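The Tablecloth Question

Cloth, wipe-clean or bare wood: what a covering does for a working table, and what it costs in upkeep

A kitchen table in daily use takes more punishment than any other flat surface in the house. It is cut on, written on, leaned on and wiped down several times between breakfast and bed. Worktops are specified to survive this. Tables mostly are not. The usual domestic remedy is a cover, and the usual domestic mistake is to choose that cover by pattern alone.

Boonsong Meesuk has been fitting, cleaning and replacing table coverings for long enough to have opinions on hem widths. He runs Ratanaporn, a small household linen workshop with a cutting room at the back and a counter at the front, where customers arrive with measurements on the backs of envelopes. Most of the measurements are wrong.

"They measure the top and stop," he says. "Then they ask why the cloth looks like a napkin."

The drop, meaning the length that hangs below the edge, is where a cover either works or becomes a nuisance. For a table used mainly for eating, Meesuk cuts a drop that ends a little above the seat of the chair. Longer than that and it gathers in laps, catches under thighs and travels when somebody stands up. For a table used mainly for jobs such as shelling peas, sorting buttons, washing up overspill or homework, he goes shorter still and adds weight to the hem.

Weight is the first thing to settle. Light cotton drapes well and washes easily but moves under anything dragged across it. A bowl pulled from one side of the table to the other will bring the cloth with it, along with whatever else is standing on the same stretch. Heavier weaves stay put but dry slowly, and in a small flat with one airer that matters. Meesuk keeps two grades of cotton in the workshop and steers most households to the heavier one, with the lighter kept for visitors and holidays.

What goes underneath

An underlay does more for a table than the cloth on top of it. Felt is the traditional material and still the quietest. It deadens the knock of crockery and protects the surface from modest heat. Its weakness is water. A spill that passes through the cloth will sit in the felt for hours unless both layers are lifted, and the finish on the table will often show it.

The alternative is a backed underlay, with a soft face and a sealed lower side. It is louder than felt, slightly, and stiffer at the corners, but it keeps liquid off the wood. The Grustska underlay Meesuk stocks is cut from a roll and trimmed in place with ordinary scissors. It should stop short of the table edge by the width of a finger. Taken right to the edge, it shows as a ridge under the cloth and wears a line into it.

Neither kind should be glued or taped. Tape residue on a waxed surface is harder to shift than most of the stains the underlay was bought to prevent.

Checks, plaids and plain

Pattern has a practical side that catalogues seldom mention. A plain pale cloth shows every mark. A plain dark one shows crumbs, flour and lint. Checks and plaids fall between the two, breaking up small stains so that a cloth can reasonably stay on for another day. This is why they have stayed in kitchens long after the dining room gave them up.

Woven checks differ from printed ones. In a woven check the colour is in the yarn and appears on both faces, so the cloth can be turned when one side has faded. A printed check has a right side and a wrong side, and the print wears first along the table edge, where forearms rest. The quick test is to look at the reverse. If it is markedly paler, the pattern is printed.

Light blue is the shade Meesuk sells most of, and he puts this down to crockery. White, cream, red and brown all sit acceptably on it. Plastic kitchenware, which tends towards strong colours, looks less harsh on a pale blue plaid than on plain white.
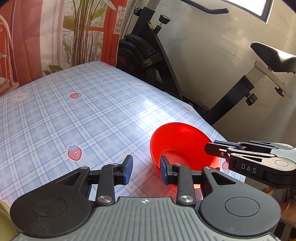 Plastic bowls on a covered table

A glossy plastic bowl behaves differently on cloth than it does on a hard worktop. It is light, its base is usually a narrow ring, and when it is tipped its whole weight rests on a short section of rim. On a bare polished surface that rim is liable to slide. On woven cotton it has something to bite against, which is useful for anyone scraping out the last of a batter with one hand.

The cloth has to be anchored for this to be of any benefit. A loose cover simply moves along with the bowl. Clips at the table edge are effective and ugly. A grippy underlay is nearly as effective and cannot be seen.

Translucent plastic deserves a note of its own. It passes light, so it shows scratches as a haze, most visibly on the inside where spoons and whisks have been at work. The haze is wear and will not wash off. Scouring pads make it worse. A soft cloth, warm water and ordinary washing-up liquid are enough for daily cleaning, with a paste of bicarbonate of soda for the grease that settles into the angle around the base.

The base ring is the other place to look. It holds water when the bowl is stored upside down, and the water runs out on to the cloth when the bowl is next righted. Bowls should be dried there by hand, or drained at a slant. Stacks of nested bowls should be separated fully before they go away damp.

Red plastic has an old reputation for marking linen. The workshop's experience is that modern bowls rarely give up their colour, and that the stain blamed on the bowl is usually tomato, beetroot or paprika that was left on its underside. Wiping the base before putting the bowl down deals with all three.

The wipe-clean option

Coated cloth has improved. The old type was stiff, smelled for a week and cracked along the folds. Current versions, of which the Fuselard range is the one on Ratanaporn's counter, have a softer backing and a matt face that does not glare under a ceiling light. Fuselard is sold by the metre and needs no hem.

It has limits. It must not be ironed. It must be rolled for storage, since a fold left in over winter will stay in. Hot pans will ruin it in seconds. It is also slippery when wet, which returns us to the bowl: a plastic rim on a damp coated surface has very little to hold it. Households that mix and knead at the table are generally better served by cotton, and those with small children by the coated cloth. Some keep both and swap them over, which is a sound arrangement if there is a drawer for it.

Washing and drying

A cotton cover in daily use wants washing once a week and shaking out after each meal. Shaking should be done outdoors. Crumbs left in the weave are ground in by plates and elbows and act as a mild abrasive.

Stains should be treated before the wash and with cold water first. Hot water sets egg, milk and blood. Grease is the exception: a little washing-up liquid rubbed in dry, left for a few minutes and then rinsed warm will lift most of it. Candle wax should be allowed to harden, picked off and ironed out between sheets of plain paper.

Checks reveal bad drying more plainly than other patterns. A cloth pegged by its corners dries with the lines pulled into curves, and these are difficult to iron straight. Meesuk hangs his over the line by a third of their length, with the grain square, and pulls the edges by hand while they are still damp. He presses from the middle outwards.

Expect some shrinkage. The workshop washes all its cotton before cutting, but cloth bought elsewhere may not have been treated in this way, and it is prudent to allow for a loss in length when ordering. A cover that was exact in the shop will be short after its third wash.

When to replace

Cloths fail at the edge of the table, not in the centre and not at the hem. The fold there is under constant light tension and gets rubbed by sleeves, belts and chair backs. Held up to a window, a tired cloth shows a pale rectangle the exact size of the table. At that stage it has perhaps a few months left.

It need not be thrown out. The drop is normally sound, and there is enough in it for four napkins and a tray cloth. The thin parts make good polishing rags. Meesuk offers the cutting and hemming as a service through the Bosov counter, his name for the mending desk by the door, and gets his busiest spell in October, when people begin to eat indoors again and look properly at what they are eating off.

He will also move a cloth's fold line for a customer who asks early enough. This involves taking a strip from one side and rehemming, so that the table edge falls on fresh weave. The cover ends up slightly lopsided, with one drop shorter than the other. The short side goes against the wall.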